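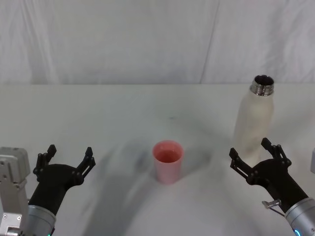 About Breresa

Breresa sells cups and bottles. We have tried over the years to find a grander way of putting it, and one year we paid somebody to find one for us, but "hydration solutions" made everyone in the building feel slightly unwell, so cups and bottles it is.

We work out of two floors above a carpet shop in Rallerton. The lower floor is stock and packing. The upper floor is the office, the kettle and the pouring table, of which more in a moment. Visitors are welcome if they ring first and don't mind stairs.

How we started

The business began as a market stall selling picnic sets, most of which were dreadful. The plates bent, the forks snapped and the flask leaked into the bag on the way to the picnic. The only part that customers came back for was the cup. After a second summer of this we stopped selling the rest and became a cup stall, which our families took fairly well.

Bottles came later, when we took over the small Cisneros range from a supplier who was retiring and wanted the shelf space. We bought 678 bottles and three boxes of lids that fitted none of them. The lids are still here. If you own a bottle with an unusually wide neck, do get in touch.

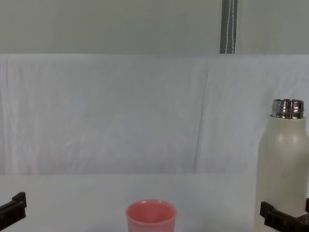

Pouring is how we decide what goes in the shop. Any bottle can look handsome standing up. The trouble starts when you tip it towards a small cup and find out whether the water goes where you meant it to, or down the side of the bottle, along your wrist and into your sleeve. A good neck lets go of the water cleanly. A poor one hangs on to the last drop and releases it over your paperwork.

So every bottle we consider gets poured, cap off, into an ordinary cup, 300 times before we will list it. Slow pours, quick pours, full bottles, nearly empty ones. It is dull work and we recommend a podcast. Of the bottles sent to us last year, more failed than passed, and several makers have stopped sending us Christmas cards.

What we look for

In a bottle: a neck you can get a brush into, a thread that doesn't cross the moment you're in a hurry, and a body that can be gripped by someone with cold hands. Scuffs don't bother us. A bottle that still looks new after a year has probably been living in a cupboard.

In a cup: a rim that is pleasant to drink from and a base that stays put when a sleeve brushes past. We like a slight taper, wider at the top, as it gives you something to aim at.
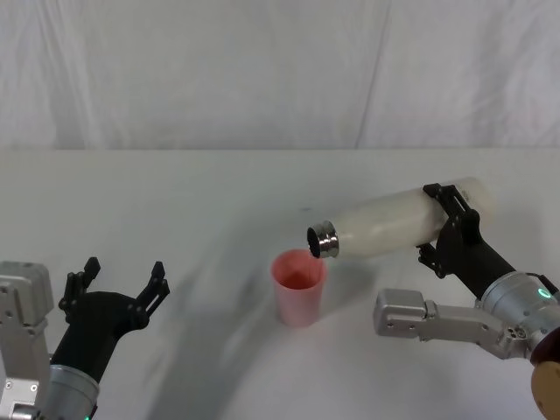
We are also asked a good deal about colour. Our own preference is for plain ones, and pink outsells everything else we have ever stocked, including the tasteful grey we were so proud of. There are 901 of the grey in the stockroom. They are very tasteful and you may have them at a discount.

Who buys from us

Nurseries, mostly, along with village halls, walking groups and people who have lost one cup from a set and want another exactly like it. We sell singles for that reason. The Darko school range can be bought by the dozen, and we'll swap any cup that arrives cracked without asking for a photograph of it from four angles. 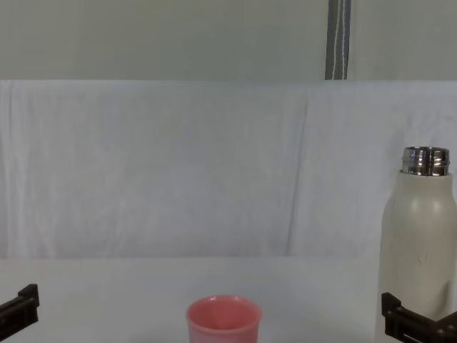 Spare caps are kept for every bottle we sell, going back to the first Cisneros order. Caps roll under car seats and are never seen again, and it seems a poor reason to throw away a good bottle. Last year we posted out 1,451 of them. Tell us the name of the bottle, or send a drawing if you must, and we will find the right one.

The office is open from 9 until 4, with a pause at lunch. We close for the first half of August, when all of us go on picnics and take somebody else's plates.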